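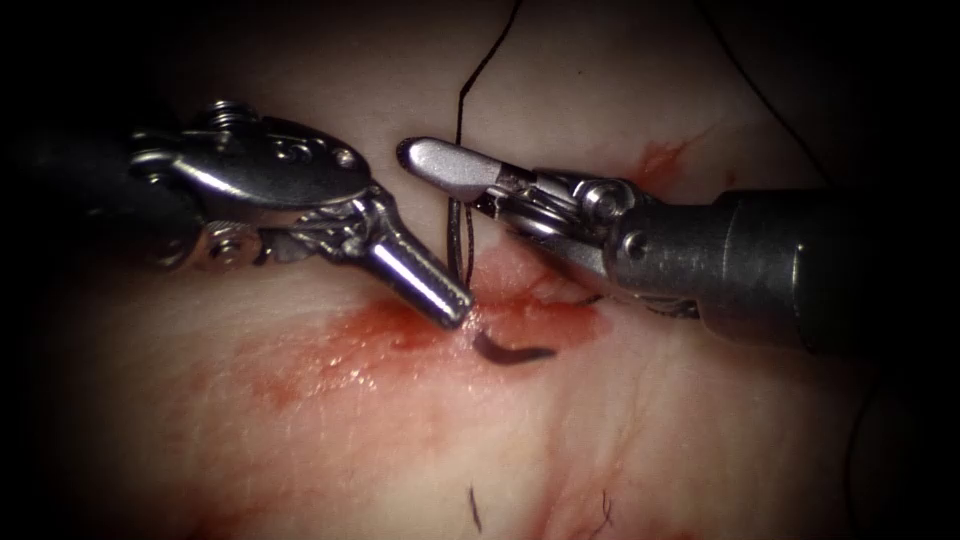 Preparing for Your Operation: Changes to Pre-Admission Visits

From the Office of Surgical Services

Beginning in December, patients scheduled for a planned operation at the Wogan Regional Hospital will complete most of their preparation in a single visit to the Pre-Admission Clinic, on the ground floor of the Willa Building. Until now, many patients have made separate trips for blood work, the anesthesia interview and registration, often on different days and sometimes at different sites. The new arrangement brings those appointments together and applies to all surgical departments except emergency and same-week urgent cases.

The change follows a review of patient comments collected over the past year. Travel was the most frequent concern. Patients from the northern part of the county described taking unpaid time off for appointments that lasted only a few minutes. Others reported giving the same list of medicines to several members of staff. A smaller number had arrived on the morning of surgery to learn that a test result was missing and that the operation would have to be moved.

"We were asking people to do our coordinating for us," said Jamshid Rostami, director of surgical services. "A patient who is already worried about an operation should be able to come in once, ask every question, and leave with one set of papers."

How the visit will work

Patients will receive a letter and a telephone call after the surgeon's office confirms the operation. The call will offer a choice of morning or afternoon appointments at the clinic. Most visits will take about 2 hours. Patients with heart, lung or kidney conditions should allow additional time, as further tests may be ordered the same day.

At the clinic, a nurse will record height, weight, blood pressure and a full medical history. A pharmacist will then go over all medicines, including vitamins, herbal products and anything bought without a prescription. An anesthesia provider will discuss the type of anesthesia planned, previous reactions and pain control after the procedure. Registration staff will confirm insurance details and contact information.

Consent forms will continue to be reviewed with the surgeon or a member of the surgical team. Patients may request a copy in advance, and forms are available in large print.
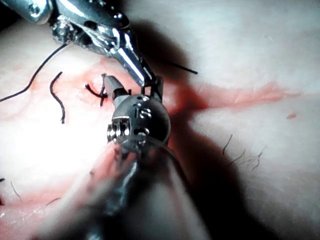
Interpreter services are offered at no charge for all parts of the visit, in person or by telephone. Requests should be made during the scheduling call whenever possible. Family members are welcome to attend, but hospital policy does not permit them to interpret medical information or consent discussions. American Sign Language interpreters should be requested at least three business days ahead.

What to bring

Photo identification and insurance cards.

All medicines in their original containers, or a complete written list with doses.

The name and telephone number of your primary care provider and any specialist you see regularly.

Copies of an advance directive or health care proxy, if you have one.

Records of any heart tests done outside the hospital.

Eyeglasses, hearing aids and any equipment you use to walk.

Patients who use a breathing machine at night should bring its settings, if known. The machine itself is needed only on the day of surgery.

Eating, drinking and medicines

Instructions about food and drink will be given in writing at the end of the visit. They differ according to the operation and the patient's health, and the written sheet should be followed even when it differs from advice received before an earlier procedure. Patients who misplace the sheet should telephone the clinic for a replacement.

No one should stop a prescribed medicine without being told to do so by the surgical team or the prescribing provider. This is especially important for blood thinners, insulin and medicines for seizures. The pharmacist will mark each item on the list with the date of the last dose before surgery, if one applies, and the date on which it may be started again.

Arranging a ride home

Patients who receive sedation or general anesthesia must be accompanied home by a responsible adult. A taxi or ride service may be used only if such a person travels with the patient. The clinic will ask for the name and number of the escort during the visit, and the nursing staff will confirm the arrangement by telephone on the afternoon before surgery.

Those who have difficulty finding an escort should raise the matter as early as possible. The Patient Support Office can assist with transportation and, for patients who live alone, with home visits during the first days of recovery. Hülya Bayram, who manages the office, noted that requests are easiest to meet when they are made at the time of the scheduling call. "Please do not wait until the day before," she said. "We can do a great deal with a week's notice."

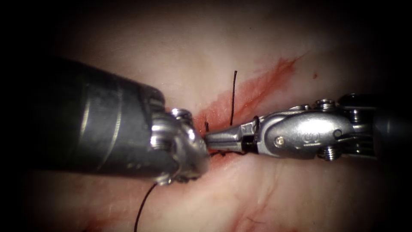
Parking and access

The Olent Street garage is the closest to the Willa Building. It has 300 spaces, including accessible spaces beside the elevators on each level. Parking is free for clinic visits with a validated ticket, and tickets may be validated at the clinic desk. Wheelchairs are available inside the main entrance.

The county bus stops at the corner of Olent Street. Patients arriving by bus should use the side entrance, where the ramp has been rebuilt and the doors now open automatically. The former entrance through the outpatient pharmacy is closed and will remain closed through the winter.

Test results and messages

Results from the visit will be sent to the surgeon and posted to Stivuvex, the hospital's online patient portal. Patients who do not use the portal will be contacted by telephone if a result requires attention. Paper copies may be requested at the clinic desk and will be mailed to the address on file.

Messages sent through the portal are read on business days. They should not be used for sudden symptoms or for any change in health during the 3 days before surgery. A new cough, fever, skin infection or stomach illness in that period should be reported to the surgeon's office by telephone.

Information sessions

The hospital will hold an evening information session for patients and families on the second Tuesday of each month, at 6 p.m. in the Willa Building conference room. Each session will be limited to 12 households so that there is time for individual questions. Staff from nursing, pharmacy and anesthesia will attend. Registration is required and may be completed at the clinic desk or by telephone.

Topics will include preparing the home for recovery, managing pain safely, caring for an incision, and returning to work or driving. Light refreshments will be served. Children may attend with an adult.

Patients with existing appointments

Appointments already scheduled under the previous arrangement will be honored. Patients who would prefer the single visit may ask the surgeon's office to combine their remaining appointments, and every effort will be made to do so without changing the date of the operation. Blood work completed before the change does not need to be repeated unless the surgeon requests it.

Comments on the new arrangement may be left in the box at the clinic desk or sent to the Office of Surgical Services.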